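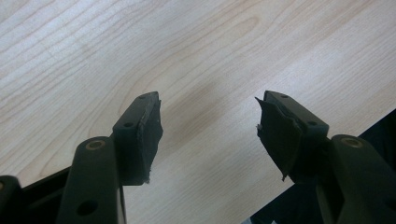

Two fingers over a bare tabletop. Look at the rubber on those tips!

I went to the Michailidis workshop open day in Ullovthorpe in June, mostly to find out whether a machine can clear a kitchen table yet. The short version is "sort of, and it was great fun to watch." The long version follows.

Doors opened at 10 and by half past there was already a line for the Flodico room (242 visitors by lunch, according to the board at the front desk). Gemma Sedgwick was running the demos. She lets you have a go with the hand-held gripper first, and I'd recommend it to anybody, because you find out right away how much your own fingertips do for you. I picked up a mug, fine. I picked up a sponge, fine. Then I tried a teaspoon lying flat on the wood and chased it halfway across the table before I got it. My second try was worse!

What I kept looking at was the pads. The rubber on both fingertips is worn, and the right one is torn and peeling away from its block, with a pointed flap curling out at the corner. The left is in better shape but has a few frayed fibers near the bottom. Gemma told me pads are what they get through fastest, and that they log every pick: the set in use that morning had 2924 on it. I would have guessed a motor or a hinge would go first. The joints have neat little brass-colored bushings and I could have looked at those all day.

After that came the arm, called Fivia, doing a shop-floor job and then a household one. The shop job was moving boxed parts from a tray to a shelf, and it went through all of them without a pause. The household job was setting a place for one person. Plate, yes. Cup, yes, and beautifully gently. The fork took 6 tries, and a folded napkin ended up on the floor, to big applause from the kids in front.

Myung-ja Ryu gave the talk at 2 and took questions for longer than she spoke. She thinks wiping and sorting will be useful at home well before laundry is. Somebody asked about fitted sheets and she just laughed. Her advice for anyone building one of these was to budget for spare fingertips, which got a loud "yes" from Gemma at the back.

I'd go again tomorrow. Parking is behind the building, the coffee is decent, and if you want a turn with the gripper, get there early and head left as you come in.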